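Print this page | E-mail this page

Laundry and Bed Rules: Frequently Asked Questions
Vallville Guest Rooms, Annamalai Wing

Is the bed a place to put clothes?
For an afternoon, yes. Clean laundry gets dumped on the bed in every home I have ever lived in, and I see no reason this house should be better than that. By ten at night it has to be somewhere else, because you will want the bed and the clothes will not move over.

Where do I start with a big pile?
At the edge nearest you. People like to dig for the interesting shirt first, and then they have two piles. Pull one thing out, lay it flat, fold it, set it down, go back. A pile for 7 days of one person's clothes should take less time than you spent avoiding it.

My pile leans on the pillow. Does that matter?
Only if the clothes are damp. A striped pillowcase hides a great deal, but it will not hide mildew. If they are dry, let them lean.
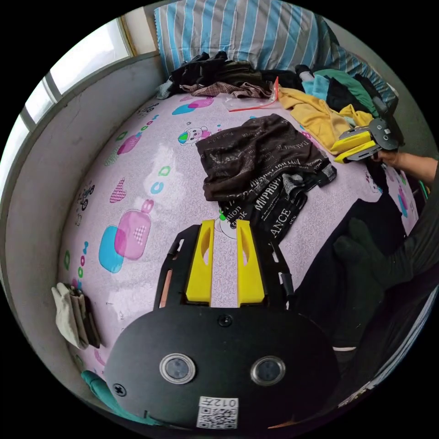
How do I fold a top with lettering on it?
Face down, sleeves in, bottom up to the collar. Fold it with the print inside if you want the letters to last. Lucinda Boateng on the second floor folds hers with the words showing so she can find them in the drawer, and we have agreed not to discuss it again.

What about dark things and light things?
Sort them before washing. Sorting them afterward is a hobby.

I have a yellow shirt that doesn't match anything. Can I leave it in the lost box?
No. The lost box is for lost things. Yours has been found, by you.

What do I do with plastic bags that come in with the clothes?
Take them off the bed and put them in the bag drawer by the stairs. It holds 60 when someone has pressed them flat and 6 when you have been there.

Can I use the ledge by the window for folded clothes?
Overnight is fine. Close the window first. Sumathi Alva lost a pillowcase to the courtyard in April and it came back with opinions from the neighbor.

Do the sheets have to be plain?
Bring whatever you like. Cartoon bears, hearts and letters of the alphabet are all welcome, and they have the advantage that no other guest will walk off with your sheet by mistake.

Who do I ask if I still have a question?
Manikandan Rodrigues, at the front desk until six. Knock first.

Print this page | E-mail this page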